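Tabletop Handling Cell Returned to Limited Service After Wrist Connector Fault

Zirkness Laboratory Bulletin, Operations and Safety

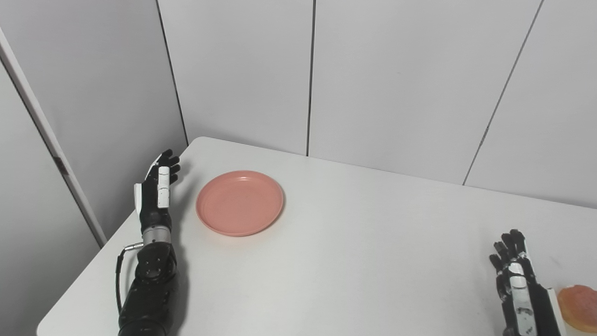
The two-handed tabletop cell in the Brunton building has been returned to limited service following a fault in February that left the left hand unresponsive while the arm was still moving. There were no injuries. This item sets out what occurred, what has been changed, and what staff and visiting researchers are asked to do until the restrictions are lifted.

The cell is used for tableware and small-object work under the Trindaler project, in which a plate and one or more loose items are handled with both hands at a shared table. On the day of the fault, the operator had begun a routine placing sequence. During the approach, the left hand stopped answering position commands. The arm controller did not register a problem and continued along its planned path with the fingers held in their last commanded position. The fingertips met the rim of a plate, which was pushed across the table and fell to the floor. The operator pressed the emergency stop, and both arms halted as designed.

The plate was undamaged. Two fingers of the left hand were found to have strained joints and were replaced from stock.

Cause of the fault

The examination was led by Petronella Botha of the Equipment Safety Office, with bench testing carried out by Keegan McPhee. They found that the connector at the left wrist had worked partly out of its seat. The cable at that point had been dressed with too little slack, and each full rotation of the forearm placed a small pull on the plug. Maintenance records show that the cell had completed 277 operating hours between the last inspection of the connector and the fault. The inspection schedule in force at the time did not set a limit on hours for this part. It called only for a check "at regular servicing," and servicing had been deferred twice to accommodate project work.

A second finding concerns the software. When communication with a hand is lost, the hand controller raises a warning on the operator's screen. That warning was not passed to the arm controller. The arm therefore had no means of knowing that the hand attached to it was no longer under control. The office regards this as the more serious of the two findings, as it would apply to any loss of communication, whatever the source.

Changes made

The cable at each wrist has been rerouted with a longer service loop, and the plugs are now fitted with locking collars. The right side showed no sign of movement at the connector but was altered in the same way. Stutiria, which maintains the cell under contract, has supplied revised controller settings under which the loss of either hand brings both arms to a protective stop. The revised settings were tested by disconnecting each hand in turn at low speed, with the table cleared and the test staff outside the marked area. Both arms stopped in every trial.

One matter remains open. After a protective stop, the fingers hold their position and do not release. An object gripped at that moment will stay gripped until the hand is restarted. Stutiria has been asked to advise whether a safe release can be provided, and a reply is expected before the restrictions are reviewed.

Conditions of use

Until further notice, the cell may be operated at reduced speed only, and two trained persons must be present whenever the arms are powered. One of them must remain within reach of the emergency stop and should not be assigned other duties during the session. Glass, ceramic, and filled containers may not be used on the table.

Before each session, the operator is to check by hand that both wrist collars are fully closed and that neither cable is drawn tight when the forearm is turned to the end of its travel. This check is made with power off. The result is to be entered in the cell log with the operator's initials. Sessions without an entry will be treated as unauthorized.

Objects must not be removed from a stopped hand while the arms are powered. If a hand fails to respond, press the emergency stop, isolate the cell at the wall switch, and call the Equipment Safety Office. Staff should not reseat a connector themselves, even where the fault appears obvious.

Operators who were approved before the fault must attend a short refresher session before using the cell again. The first will be held in the Brunton training room on Mon 24 June and is limited to 6 places. Names should be given to Keegan McPhee. Further sessions will be arranged according to demand, and project leads are asked to adjust their bookings accordingly.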